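How I Set Up the Wrist Camera and Gripper on Our Snack Table Cell

Written Mon 12 February, mostly so I stop keeping all this on sticky notes.

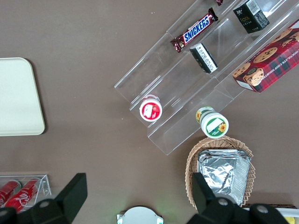
Wrist camera view over the table, gripper open, acrylic stand running toward the upper right.

If you've ever bolted a camera onto a robot wrist, you know the bolting takes ten minutes and then you lose the rest of the day. I've done this job on the Cunar cell often enough now that I have an order I like, and it goes a lot faster when I stick to it (I don't always stick to it). These notes are for our arm and our bracket, but most of it should carry over to any small two-finger setup.

What you need on the bench

A set of hex keys, a soft cloth, a paint marker, a steel ruler, a roll of masking tape, and the spare finger screws. Keep the spares in a lidded cup. I have crawled under that table for a screw more times than I'd like to admit!

Step 1: Park it and power it down

Send the arm to the service pose, which for us is program 53, and wait until the brakes click. Then take power off at the controller. The pendant stop by itself isn't enough for this job, your hands are going to be right between the fingers.

Step 2: Fingers first, camera second

I used to do the camera first and regretted it every time. If you touch the fingers later you'll bump the bracket, and then you get to aim the camera all over again. So wipe both fingers down, look along the edges for chips, and check the round screw heads on each one. Snug them up by hand, alternating between screws, then give each a last small turn with the key. If one of them keeps turning, stop. The thread is going and you want a new finger, not a tighter screw.

Put a stripe of paint marker across each screw head and onto the finger. Next time you walk by you can see at a glance if anything has moved.

Step 3: Aim the camera

Power back up, open the gripper all the way, and bring the arm to the look pose above the table. You want both fingers showing low in the view, one on each side, with plenty of tabletop between them and beyond them. Ours come in at the lower left and lower right, and they do hide a bit of whatever is behind them. In the view at the top, the left one overlaps the clear holder with the Coca-Cola cans and the right one covers part of the wicker basket. I leave it like that. I tried tilting the camera up once to get a cleaner view, lost sight of the fingers, and spent an afternoon guessing where the grip point was.

Once you like it, tighten the bracket screws a little at a time and keep an eye on the live picture. It will creep on you. Tape a ruler flat to the table and use it as a reference if you don't trust your eyes – I don't trust mine after lunch.

Step 4: Deal with the shiny stuff

Clear acrylic is a pain. The stand's stepped shelves mostly show up as thin white lines where the edges catch the light, and the foil containers in the basket are bright and crinkly all over. Lock the exposure before you do anything else, or the brightness will wander as the arm moves. I start with the exposure value at 738 and go down from there until I can still see detail in the foil without the dark packages turning into black blobs. The little black-and-white package on the stand is my test for that. If I can make out the white lettering, I'm happy.

Step 5: Teach the stand

Save your reference points on the stand itself, never on the things sitting on it. Snacks get nudged. I use the lower left corner, the end nearest the middle of the table, as my main point, then two more along the shelf edges. The upper end runs out of view from the look pose, so move over for anything up there and save a second look pose while you're at it.

Step 6: Dry run, slow

Run the full pick path at low speed with the gripper staying open and a hand on the stop. Watch the cable at the wrist more than the fingers. If it pulls straight anywhere, give it more slack and go again. I do 6 full passes before I let it close on anything, and the first real pick is always something in a plain wrapper lying well clear of the shelf edges. The jar with the sunflower on its lid can wait. Round things are for later in the day.

Looking after it

Wipe the lens every morning with a dry cloth, check the paint stripes, and run a fresh picture against the saved one. If the fingers sit in a different spot than they did before, go back to Step 3. I recheck the bracket screws every 2 weeks and swap the finger pads when the edges start to round off. The last set went on in October and I've got the next pair in the drawer.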